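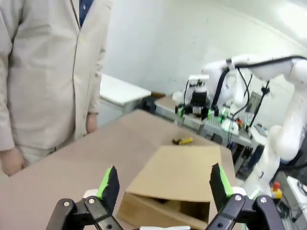 Re: Lellier gripper kit, worth 1,570?

ebise_c
Ours came in July and I love it! The green-edged pads open wide enough for a small cardboard box, and swapping them takes 5 minutes (no special tools).

lutz.o
Nice pads, but the price is silly. Drevholm do a set for far less.

ebise_c
Tried those, Lutz. Two sets, both slipped on cardboard.

tariq_q
Mine never slipped. Did you clean them first?

ebise_c
Yes, every morning!

anum_m
Does the price include the wrist camera?

ebise_c
It does, and the cable.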